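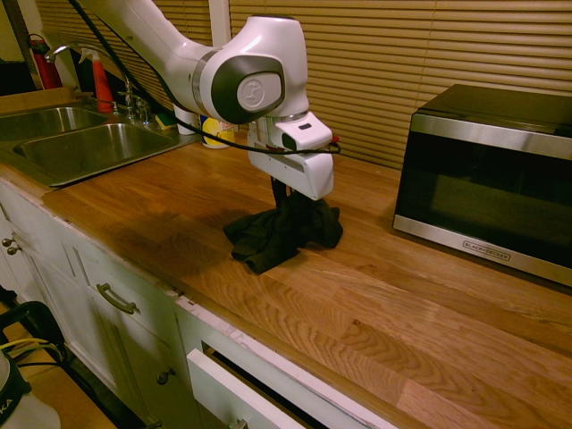 The worktop in question, sink end, with the green cloth I've been using on it.

We use cookies to keep you logged in and to remember your settings. By continuing to use this forum you accept our cookie policy.

Oak worktop next to the sink: oil again or give up and varnish?

tapwasher_70
We moved into a place with an oak block worktop and a double steel sink, and I have never looked after wood in a kitchen before. The previous people left half a tin of Wiegand worktop oil under the sink and no instructions. I gave the whole run two coats in November and it came up well. Since then the stretch from the sink to the corner has gone dull and a bit rough, while the far end by the cooker still looks fine.

I wipe it down every evening with a damp cloth and sometimes a squirt of spray. Water beads at the cooker end and just sits flat and soaks in at the sink end.

Questions:
Do I oil only the bad part or the whole lot?
Is it worth sanding first?
Would varnish save me the bother?

limekiln
Oil only the bad part. It will look darker for a week or so and then even out. Sand it first, 240 grit, by hand, along the grain. Don't bother with a machine sander for a patch that size.

What spray are you using? If it's a degreaser then that is your problem. It takes the oil off as fast as you put it on.

Murdo Imrie
Agree with sanding, don't agree with 240. If it feels rough then the grain has lifted and you want 180 first, then 240. Wipe the dust off with a barely damp cloth and leave it overnight before you oil.

I would not varnish next to a sink. We had varnish in the last house. It looked good for a year, then it cracked along a join by the tap, water got under it and the wood went black. You can't patch varnish. You have to take the whole lot back.

tapwasher_70
It's a general kitchen cleaner from the supermarket, and I've just read the back and it does say degreaser. It also says not for use on untreated wood, in very small letters. I've got a tub of wipes by the sink as well which I use when I can't be bothered with the cloth. Are those as bad?

limekiln
Most of them, yes. Fine on the sink and the tap. Keep them off the oak.

Ingeborg Steinbach
I will disagree with Murdo on varnish. I have had a hard lacquer on beech for 15 years and it has been recoated once. The trouble comes when people brush it on thick over old oil. It has to go on bare wood in thin coats, and the cut edge round the sink needs doing just as well as the top. If the original poster has oiled twice already then I would leave varnish alone, but it isn't a bad finish.

Murdo Imrie
Fifteen years on beech by a sink? Is it an undermounted sink or one with a rim?

Ingeborg Steinbach
With a rim, bedded in silicone, which I have replaced twice. I dry it after washing up. Perhaps that counts for more than the lacquer.

grebe
Drying it is most of it, in my view. A damp cloth every night with no dry cloth after is asking for dull wood. I keep two cloths, one for wiping and one for drying, and the wet one gets hung over the tap. Never leave a wet cloth in a heap on the oak overnight. I did that once in our rented flat and it left a grey mark the shape of the cloth that took an afternoon to get out.

tapwasher_70
I do leave it in a heap. Guilty. The green one gets used for everything, sink included.

How did you get the grey mark out?

grebe
Oxalic acid wood bleach, followed by a lot of rinsing and a long wait. Wear gloves and read the packet. If yours is only dull and not grey you don't need it.

halfpint
Some people on here make this very complicated. I oil mine twice a year with whatever is on offer, I have never sanded it, and it is a worktop. It gets hot pans and onions on it. There are marks. Fine by me.

limekiln
Twice a year is all right by the cooker. By the sink I'd do it every couple of months for the first year, thin coats, and wipe off everything that hasn't soaked in after 15 minutes. If you leave it on it goes sticky and you'll be back here asking how to get it off.

Murdo Imrie
And spread the oily rags out flat outside to dry before you bin them. They can heat up and catch fire if they're scrunched up. It looks as if you've got an extinguisher by the sink but better not to need it.

tapwasher_70
Yes, the extinguisher stays where it is. I hadn't heard that about the rags, thank you. The last lot went straight in the kitchen bin.

Does it matter which oil? I've got enough Wiegand left for one coat. The hardware shop also does one called Flaltine, which costs more and says food safe on the front.

Ingeborg Steinbach
Use up what you have if it still runs freely and has no skin on it. I have used Flaltine on a chopping board. It smells less and takes longer to dry. I could not see any difference afterwards.

halfpint
Don't pay extra for the tin.

limekiln
I'd stick to one brand on one worktop, so I'd buy the same again. Mixing can leave it patchy.

grebe
I've mixed three on mine and it isn't patchy.

tapwasher_70
Right. Done the sink end this weekend. 180 then 240, left overnight, first coat on at eight in the morning and wiped off. It drank the first coat completely, so I had to buy another tin for the second. It is darker than the rest, as limekiln said it would be. Washing-up liquid and water only from now on, and a tea towel after.

The bit right behind the tap is hard to reach and I haven't done it properly. Is there a trick to it, or do I have to take the sealant out?

Murdo Imrie
Leave the sealant alone. Wrap a bit of paper round a lolly stick for the sanding and put the oil on with an old toothbrush. Mask the edge of the steel first.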